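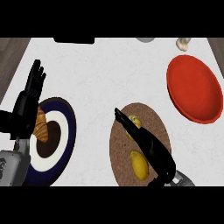
흰 상판 위로 뻗은 로봇 팔 두 대, 렌더링

5월 일기, 프리스티츠(Pristitz) 지상국

새벽 4시 40분에 일어났다. 첫 통과가 5시 22분이라 숙소에서 세수만 하고 나왔다. 밖은 벌써 어슴푸레했고 언덕길에 안개가 조금 끼어 있었다. 지상국까지 걸어 올라가는 동안 차는 한 대도 지나가지 않았다. 문 앞 자물쇠가 또 뻑뻑해서 열쇠를 두어 번 다시 꽂아야 했다. 윤활제를 사 온다고 한 게 지난달인데 아직도 안 샀다.

수신기 전원을 올리고 궤도 요소를 새로 받았다. 어제저녁에 올라온 값이 최신이었고 그 뒤로 갱신된 것은 없었다. 벨트홀름(Veltholm)은 고도가 거의 1,000킬로미터라 궤도가 급하게 변하지 않는다. 하루쯤 묵은 값을 써도 안테나 빔에서 벗어날 일은 없다. 그래도 발사 뒤 첫 주에 엉뚱한 물체를 쫓아다닌 기억이 있어서 시작 전에 꼭 물체 번호를 대조한다. 오늘도 대조했고 맞았다.

5시 22분 통과는 절반만 성공했다. 신호는 예정 시각보다 조금 늦게 잡혔다. 동쪽 능선에 가려서 그런 것이고 늘 그렇다. 비콘은 깨끗했고 도플러 보정도 잘 따라갔다. 그런데 통과 중간쯤에 안테나가 섰다. 방위각 표시가 117도에서 더 이상 움직이지 않았다. 추적 프로그램은 계속 명령을 보내고 있었고, 회전기 제어기는 명령을 받았다는 응답만 되풀이했다. 모터 소리는 나지 않았다. 수동으로 바꿔 반대쪽으로 돌렸더니 움직였고, 다시 원래 방향으로 보내니 같은 자리에서 또 섰다. 그 사이에 위성은 빔 밖으로 나가 버렸다. 뒤쪽 절반의 텔레메트리는 못 받았다.

기록부에 이렇게 적었다. 방위각 117도에서 정지, 역방향 정상, 정방향 재시도 실패, 바람 약함, 오류 코드 없음. 오류 코드가 없는 고장이 제일 귀찮다.

아침은 어제 남은 빵과 삶은 달걀로 때웠다. 커피는 두 잔 마셨다.

다음 통과가 7시를 조금 넘겨서 있었는데 최대 고도각이 낮아서 어차피 기대하지 않던 것이다. 안테나를 서쪽으로 미리 돌려 놓고 고정한 채로 받았다. 비콘만 드문드문 들어왔다. 배터리 전압이 어제와 비슷하다는 것 정도는 알 수 있었다. 온도 값은 한 번 읽혔는데 검사합이 맞지 않아서 버렸다.

해가 뜬 다음 마스트 쪽으로 나가 봤다. 회전기는 크네제비치(Kneževič) 제품이고 처음 설치할 때부터 있던 것이다. 커버를 열기 전에 케이블부터 봤다. 방위각이 커질수록 급전선이 마스트에 감기는 구조인데, 고정 끈 하나가 삭아서 끊어져 있었다. 늘어진 케이블이 아래쪽 브래킷 볼트 머리에 걸렸고 거기서 당겨지고 있었다. 손으로 빼니 쉽게 빠졌다. 외피가 조금 눌렸지만 찢어지지는 않았다. 회전기가 고장 난 것은 아니었고, 부하가 커져서 보호 회로가 모터를 끊은 것 같다. 제어기가 그걸 오류로 표시하지 않는 이유는 모르겠다. 설명서를 다시 찾아봤지만 해당 항목이 없다.

끈을 새로 매고 늘어지는 길이를 조금 줄였다. 너무 짧게 하면 끝까지 돌렸을 때 커넥터가 당겨지니까 한쪽 끝에서 반대쪽 끝까지 천천히 돌려 보면서 맞췄다. 두 번 왕복시켰고 두 번 다 걸리지 않았다. 내려온 다음에 한 번 더 돌렸다.

그러고 나서 수신 레벨을 쟀더니 평소보다 3데시벨 낮았다. 케이블이 눌린 탓이라고 생각하고 여분을 찾으려다가, 커넥터부터 풀어 봤다. 안쪽에 물기가 있었다. 지난주 비 때문인지 그전부터였는지는 알 수 없다. 말리고 닦은 뒤 테이프를 다시 감았다. 레벨은 거의 돌아왔다. 여분 케이블은 그대로 두었다. 다음 달 부품 주문에 방수 테이프와 자외선용 고정 끈을 넣어야 한다.

점심 먹고 와르느스카(Warnska) 쪽 발사 일정 공지를 읽었다. 상단 엔진 점검이 길어져서 다음 발사가 한 차례 더 미뤄졌다. 새 날짜는 나오지 않았다. 우리 쪽 두 번째 위성이 거기에 실릴 예정이라 환경시험 서류 제출도 같이 밀린다. 진동 시험 보고서는 이미 써 둔 상태라 급한 일은 없다. 다만 배터리를 충전 상태로 오래 보관하게 되는 점은 걸린다. 보관 중 점검 절차를 다시 읽어 보고, 전압을 언제 재고 언제 다시 충전할지 표를 만들었다. 표는 한 장으로 끝났다. 주파수 조정 서류의 유효 기간도 확인했는데 아직 여유가 있다. 연장 신청 양식만 미리 내려받아 두었다.

오후에는 아침에 받은 데이터를 정리했다. 통과 전반부의 패킷은 대부분 멀쩡했다. 태양전지판 전류가 한쪽 면에서만 주기적으로 떨어지는 것은 지난주와 같다. 위성이 천천히 돌고 있다는 뜻이고 도는 속도는 조금 줄었다. 자세 제어를 켜기 전에 더 느려지기를 기다리자는 의견과 지금 켜도 된다는 의견이 갈린다. 나는 기다리는 쪽이다. 전력은 충분하고, 서둘러서 얻는 것이 별로 없다. 회의록에는 양쪽 의견을 다 적어 놓았다.

저녁 통과는 6시 8분부터였다. 이번에는 고도각이 높아서 15분 동안 이어졌다. 안테나가 117도를 지나갈 때 모니터를 보지 않고 창밖을 보고 있었다. 멈추지 않고 지나갔다. 저장해 둔 텔레메트리를 내려받는 명령을 보냈고 첫 시도에서 응답이 왔다. 새벽에 놓친 구간도 위성 메모리에 남아 있어서 같이 받았다. 빠진 패킷이 몇 개 있는데 내일 다시 요청하면 된다.

시계 오차도 확인했다. 위성 시계가 지상보다 조금씩 빨라지고 있다. 보정 명령은 다음에 보내기로 했다. 통과가 끝날 무렵에 명령을 하나 더 끼워 넣었다가 응답을 못 들은 채 위성이 넘어간 적이 있고, 그때 밤새 신경이 쓰였다.

안테나를 대기 위치로 돌려놓고 송신기 전원을 내렸다. 바람이 세진다는 예보가 있어서 고도각을 위로 향하게 두었다. 제어실 창문 잠금도 봤다. 자물쇠는 나올 때도 뻑뻑했다.

숙소에 와서 국수를 끓여 먹었다. 빨래를 돌려 놓고 이것을 쓴다. 내일 첫 통과는 5시 전이라 일찍 자야 한다.

내일 할 것: 빠진 패킷 재요청, 시계 보정, 커넥터 레벨 다시 측정, 윤활제.

최근 글
비 온 뒤 잡음이 늘어난 날
벨트홀름 첫 비콘을 받던 밤
진동 시험 보고서를 고쳐 쓰면서
추적 프로그램 설정 옮긴 기록
프리스티츠 숙소 난방 문제
와르느스카 발사 일정이 처음 밀렸을 때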